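Drawer Day Returns to the Wislow Community Kitchen

WISLOW — If you have ever yanked on a kitchen drawer only to have it stop dead against a ladle, you will understand why so many people turned up at the Wislow community kitchen on Dresby Road this April, sleeves rolled up, for what the regulars have taken to calling Drawer Day.

The kitchen lends its pots, plates and utensils to anyone in the neighborhood who is putting on a supper, a birthday or a bake sale, and over the years the lending shelves had grown into quite a tangle. At last count there were 625 pieces on the list, from soup spoons to cake stands (and a good many pieces that never made it onto any list at all). The plan this time was a simple one: take everything out, wipe it down, and give each kind of thing a bin of its own, so that a person who comes in for chopsticks can walk out with chopsticks and not spend half the evening digging under the whisks.

Sorting started at 11 in the morning and went on well past lunch, with a pot of coffee going the whole time and a fair amount of friendly arguing over whether a pie server is a knife or a spatula. The smoky-gray plastic bins set out for the job have rippled sides and cutout handles, which made them a popular choice with people who have carried a loaded cardboard box down the back steps and felt the bottom start to give.

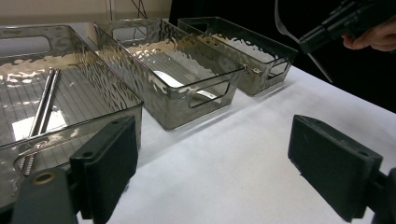
Simanjuntak, for one, would have liked lids as well, remarking that open bins are lovely to reach into but gather dust on the top shelf, and that a clean dish towel laid over each one would do nicely until somebody finds the money for covers. The idea got plenty of nods, and a stack of towels has already been promised.

Jokwood, the housewares shop near the bridge, is knocking 30 percent off storage bins through the end of the month for anyone who caught the tidying bug and wants to carry on at home. Judging by the talk over the dishwater, quite a few junk drawers in town are about to get a good going-over!

The lending shelves are open again now, with the same rules as before. Borrowers may keep items for up to 3 days and are asked to bring them back washed and dried, and to put them in the bin they came from. Spare utensils in good shape are still welcome and can be left at the front counter any afternoon.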